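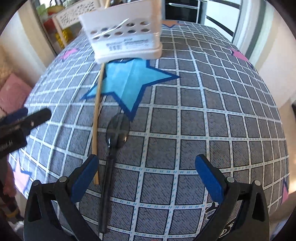 Ranger sa chambre : est-ce qu'un robot peut le faire à ta place ?

Tu connais sûrement cette phrase, que les parents du monde entier répètent le samedi matin : « Va ranger ta chambre ! » Et tu t'es peut-être dit, en regardant tout ce qui traînait sur ton lit, qu'un robot ferait ça très bien pendant que tu finirais ton livre. Après tout, il y a des robots sur Mars, des robots dans les usines, des robots qui aspirent la poussière du salon... Alors pourquoi pas un robot qui range les ciseaux et remet les coussins en place ?

C'est une très bonne question, et des ingénieurs très sérieux se la posent tous les jours. La réponse courte, c'est : un petit peu, mais pas encore comme toi. La réponse longue, la voici, installe-toi bien.

Prendre un objet, c'est toute une histoire

Imagine une paire de ciseaux posée sur une couette. Toi, tu tends la main et hop, c'est pris. Tu n'as même pas eu besoin d'y penser ! Pourtant, ta tête et ta main ont travaillé à toute vitesse. Tes yeux ont reconnu les ciseaux, même à moitié cachés. Ton cerveau a choisi de quel côté les attraper (pas par les lames, bien sûr). Tes doigts ont serré assez fort pour que rien ne tombe.

Un robot, lui, a souvent une pince à la place de la main : deux doigts qui s'ouvrent et se ferment, un peu comme quand tu imites un crabe. Avec deux doigts seulement, essaie donc de ramasser une pièce de monnaie à plat sur une table, ou une feuille de papier. Pas facile, hein ? Et encore, toi, tu sens la pièce sous ta peau. Beaucoup de pinces ne sentent presque rien.

Il y a aussi les objets qui brillent. Quand la lumière se reflète sur quelque chose de lisse, la caméra du robot peut se tromper et croire que le reflet fait partie de la forme. Les objets pleins de trous, comme certains paniers en plastique, lui compliquent aussi la vie : où est le bord ? où est le vide ?

Et le lit, alors ?

Le lit, c'est pire ! Une assiette garde toujours la même forme. Un drap, jamais. Tu le tires par un coin, et tout le reste bouge, se plisse, se retourne. Si en plus il est couvert d'étoiles et de carreaux, le robot doit comprendre que l'étoile est imprimée sur le tissu et qu'il est inutile d'essayer de l'attraper. Ça te fait rire, mais pour une machine qui n'a jamais vu ta chambre, un dessin et un vrai objet peuvent se ressembler beaucoup.

Comment on apprend à un robot

On pourrait écrire une longue liste d'ordres : avance, baisse la pince, ferme, lève. Dans une usine, où la pièce à prendre arrive toujours au même endroit, cela marche très bien. Dans une chambre, les ciseaux ne sont jamais deux fois à la même place, et la liste ne sert plus à grand-chose.

Alors on fait autrement : on montre. Des gens font les gestes eux-mêmes, avec une pince tenue à la main et une caméra, et l'ordinateur étudie les images pour apprendre à imiter. C'est un peu comme quand tu as appris à lacer tes chaussures en regardant quelqu'un d'autre, sauf que le robot a besoin de beaucoup, beaucoup plus de leçons que toi.

Iraís Zavala travaille avec un robot nommé Noneo. Pour lui apprendre à déposer un crayon dans un panier, son équipe lui a montré le geste 287 fois. « Ensuite, nous avons changé de panier, raconte-t-elle, et il a fallu recommencer une partie des leçons. » Noneo réussit maintenant à ranger un petit bureau en 48 minutes. Combien de temps te faudrait-il, à toi ? (Sans tricher en poussant tout dans le tiroir.)

Ce que les machines savent déjà faire

Il ne faut pas se moquer des robots pour autant. Le lave-linge est une machine formidable, et tes arrière-grands-parents auraient trouvé magique un aspirateur qui se promène tout seul. Dans les entrepôts, des bras mécaniques trient des colis toute la nuit sans bâiller une seule fois. Chacun de ces appareils connaît très bien son métier, et seulement celui-là. Demande à l'aspirateur de plier un pyjama, pour voir !

Un robot qui saurait tout faire dans la maison, ranger, plier, essuyer, et reconnaître ton doudou parmi les chiffons, cela reste un travail en cours dans les laboratoires. En attendant, il va falloir ranger les ciseaux toi-même, les lames fermées, s'il te plaît.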